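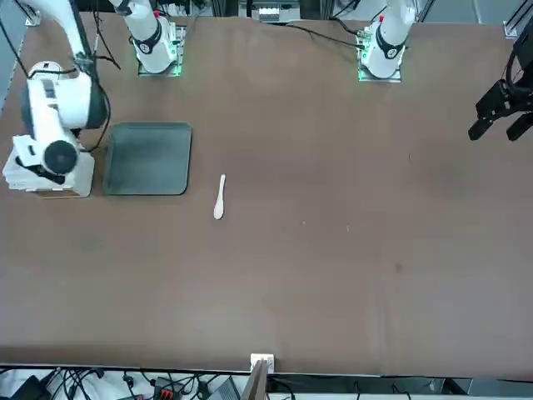
Two arms, one tray, one spoon. The bench on Monday.

OK quick one because I have to get the budget sheet to Tamsin before lunch and writing it out here first helps me think.

We have two arms on the brown table and they're paid for, done, not touching that line. What's left is everything around them. When I did the plan back in August I put down the arms, the grippers, a computer, and then a line that said "misc". Misc was 900 dollars. I'm embarrassed by that line now.

Stuff that ate misc:

Cables. Longer ones, then clips and ties for the longer ones. Still a mess at the back edge and worse on the floor. I'd triple whatever you've got in your head for cables.

Brackets and posts. Bought a batch from Levton, wrong size, sent back, paid shipping both ways. My fault, measured in a hurry.

Spare fingers for the grippers. Got 2 sets, should of got 4. Lead time from Serville is 7 weeks and that's if they answer the email.

Props. Trays, spoons, tubs. Cheap, but you go through them and it's somebody's afternoon every time they need replacing. Igor Jasińska wants to buy them by the case and I think he's right, so that's going in as its own line.
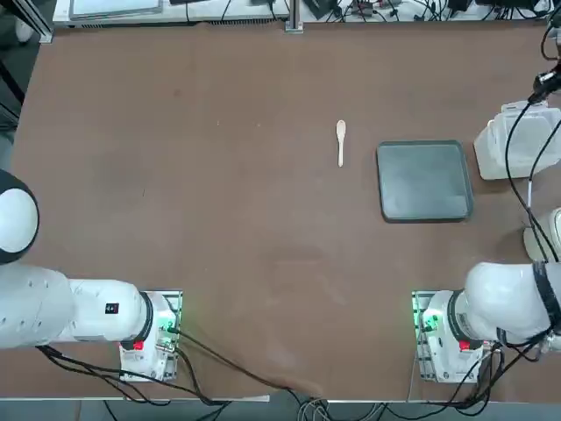

Then the big question, a second table or not. Tamsin says yes, same again, copy the order and go. I keep going back and forth. A second pair of arms is a number I can look up. The bench, the power, the floor space, the person who sets it up in the morning and puts the spoon back where it goes – none of that is on the quote. The Urnell quote looked great till I added that stuff in underneath and then it looked like about double.

Also got a price from Nic Giolla for a service plan. Haven't decided. It covers the arms but not the grippers, and the grippers are what I worry about. Asked them to requote with grippers in, no reply yet.

So for now the sheet says: props line, cable line, fingers (4 sets), one spare computer, service plan with a question mark next to it. Second table goes on its own tab so it can get cut without wrecking the rest. Misc stays but it's smaller and I have to write down what it's for.

If your doing one of these and have a real number for yearly spares per arm, please email me, I'm guessing at mine. Ok, lunch is in twenty minutes, sending it.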